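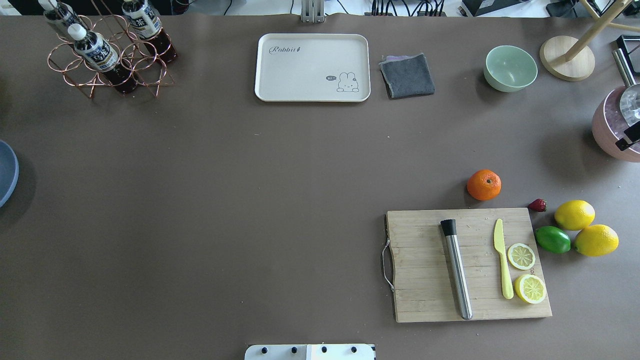 Wenn der Griff zu spät aufgeht

Die Störung kam an einem Samstag kurz vor Mittag, beim 367. Durchlauf. Der Roboter Allo sollte in der Versuchsküche von Clasiren einen Shaker anheben, kippen und wieder abstellen. Er hob ihn an und hielt ihn fest. Die Software meldete den Vorgang als beendet, die Finger blieben geschlossen, und der Arm fuhr mit dem Shaker zur nächsten Station.

Dort lag das Schneidbrett mit dem Stößel und den Zitronenscheiben. Der Shaker streifte die Brettkante, der Arm drückte nach. Erst nach 13 Sekunden löste ein Mitarbeiter den Not-Halt aus. Verletzt wurde niemand, ein Fingergelenk musste getauscht werden.

Clasiren entwickelt seit zwei Jahren eine Bar-Station für Hotels. Der Arbeitsplatz ist für eine Maschine unangenehm: Flaschen im Drahtgestell, Eiswürfel, glänzender Edelstahl, dazu Früchte, die wegrollen können. Ein Kunststoffmesser ersetzt im Testbetrieb die Klinge aus Stahl. Das war eine Auflage der Betriebssicherheit und hat sich an jenem Samstag als vernünftig erwiesen, auch wenn das Messer nicht berührt wurde.

Die Ursache fand sich nach vier Tagen. Der Greifer, geliefert von der Firma Ruchti, misst den Motorstrom und schließt daraus auf die Kraft an den Fingern. Auf dem kalten, beschlagenen Metall rutschte der Shaker leicht, der Regler zog nach, und der Antrieb lief in seine Strombegrenzung. In diesem Zustand nahm er den Befehl zum Öffnen an, führte ihn aber nicht aus. Die übergeordnete Steuerung wertete die Annahme als Vollzug.

Solche Fehler sind in der Automatisierung alt. In der Industrie fängt man sie mit einem zweiten, unabhängigen Signal ab, etwa einem Endschalter. Bei Clasiren war dieser Sensor vorgesehen, wurde aber im Frühjahr gestrichen - er störte beim Reinigen.

Das Prüfbüro Feltley, das den Vorfall untersuchte, bemängelt noch etwas anderes. Die Kraftgrenze des Arms lag bei über 20 Prozent mehr, als im Sicherheitskonzept stand. Jemand hatte sie für einen Versuch mit vollen Flaschen angehoben und nicht zurückgestellt. Im Protokoll fehlt der Eintrag.

Inzwischen ist der Sensor wieder eingebaut, in einer gekapselten Ausführung. Der Arm wartet nach jedem Öffnen auf dessen Signal und bleibt sonst stehen. Änderungen an der Kraftgrenze brauchen jetzt zwei Freigaben. Seit April laufen die Versuche wieder, zunächst mit halber Geschwindigkeit und höchstens 20 Durchläufen am Tag. Über einen Termin für den ersten Einsatz im Hotel will die Firma erst nach dem Abschlussbericht sprechen.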